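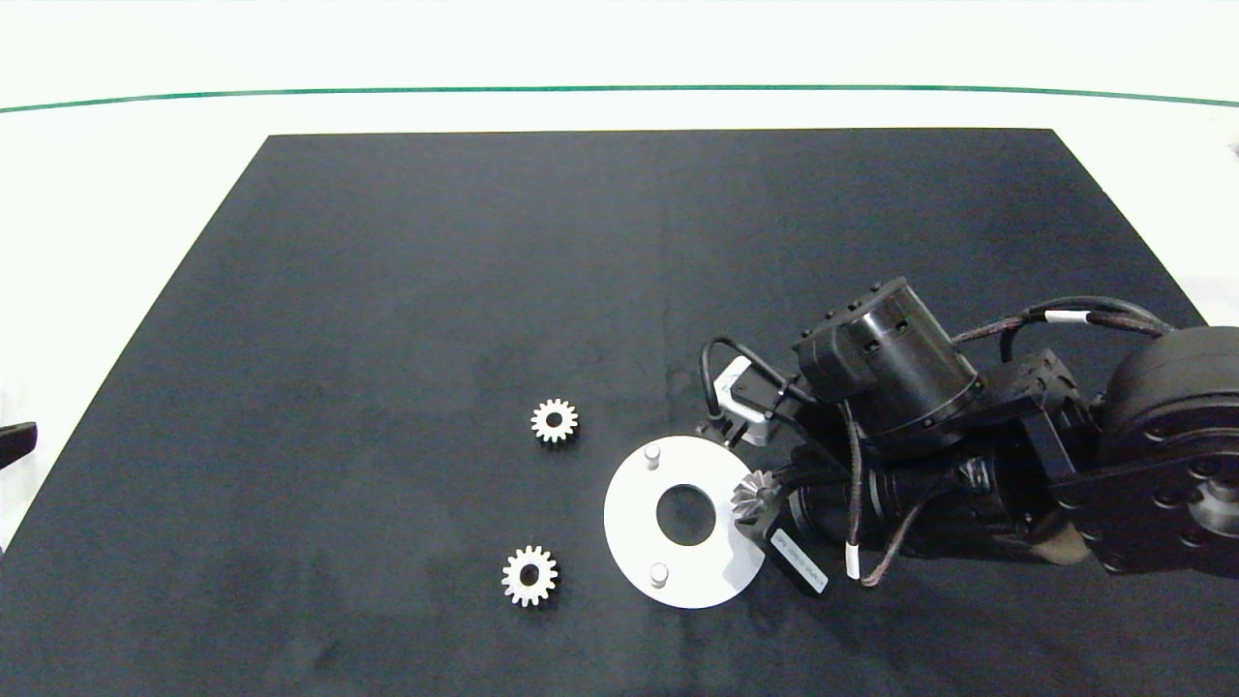
Judetti sets out equipment plan for gear assembly cells

Jodberg, Tuesday, September 3, 2019

Judetti, the maker of small gear units for valves, blinds and laboratory instruments, has approved the purchase of robot arms for its assembly hall in Jodberg. The order covers 20 bench-mounted arms, of which 19 will go into production cells and one will be kept as a spare and training unit. Deliveries begin in April and will be staged so that existing benches can be converted one row at a time.

The supplier is Azevedo, which will provide the arms, electric grippers, controllers and cabling. Bench frames and guarding will be made in Judetti's own workshop.

Scope of the work

The cells will carry out the first stage of assembly for the company's two smallest product families. Loose spur and bevel gears are presented on a flat bench mat, picked up one at a time and placed on pegs fixed to a round carrier plate. The loaded plate then goes to a manual station, where shafts, retaining rings and grease are added and the housing is closed.

Final assembly, noise testing and packing are outside the scope of the order and stay as they are. Larger gear units, which are built on pallets in the adjoining hall, are also excluded.

"Picking the gear up is the easy part to specify," said Adelino Nogueira, head of production engineering at Judetti. "The clearance between bore and peg is small, and a bevel gear has to be held so that its toothed face is on the correct side when it goes down. Most of our specification deals with finger shape, grip force and what the arm should do when a gear does not seat."

Budget and purchasing

The budget has been divided into four headings: arms and controllers, grippers and fingers, bench conversion, and commissioning. Fingers are treated as a consumable. A separate line has been set aside for replacement sets, and drawings will be held by Judetti so that further sets can be ordered from any machine shop.

Cables are also budgeted separately. Trials showed that cable routing at the wrist needed more attention than the first quotation allowed for, particularly where the motor and sensor leads run back past the joint. The revised order calls for labelled leads throughout, with a spare set for each row of benches.

Carrier plates will be bought in a single batch of 168. This covers plates in use at the cells, plates waiting at the manual stations and a reserve for cleaning and inspection. Plates are to be supplied with the centre hole finished and the pegs fitted, and will be checked on arrival against a common gauge.

Service cover was quoted both per arm and per site. Judetti has chosen site cover, with a fixed annual charge and no limit on the number of visits. The agreement can be ended by either side at the close of each year.

Space and services

Each cell occupies the footprint of one existing bench. No changes to the floor are required. Compressed air is not needed, as the grippers are electric, and the present supply to the affected rows will be capped off. Power distribution will be extended from the north wall before the first delivery.

Bench surfaces will be white with a dark mat in the working area. Mats are to be replaced when marking or wear begins to affect the detection of parts. The maintenance schedule provides for an inspection every month, and the interval will be reviewed after the first year.

Acceptance

Acceptance will be carried out cell by cell. Each cell must place about 1470 gears in a continuous run, using a mixture of spur and bevel types taken from normal production stock. Gears that are dropped, placed the wrong way up or left unseated count as faults, and any stop requiring an operator is logged with its cause. A cell that does not pass is adjusted and the run is started again from the beginning. Payment for each arm is released once its cell has been accepted.

The spare arm will be tested on the same terms before it is put into storage.

Staffing

Assembly staff on the affected rows will move to the manual stations. Training on the spare arm starts two weeks before the first cells are installed and covers restarting after a stop, changing fingers and changing a mat. Programming will be done by the production engineering department.

Further plans

A second phase at the company's Curolberg site is under review. No budget has been allocated to it, and no decision will be taken until all cells at Jodberg have been accepted.

About Judetti

Judetti designs and builds small gear units at its sites in Jodberg and Curolberg. Technical enquiries about this release should be addressed to Adelino Nogueira, Production Engineering, Judetti, Jodberg.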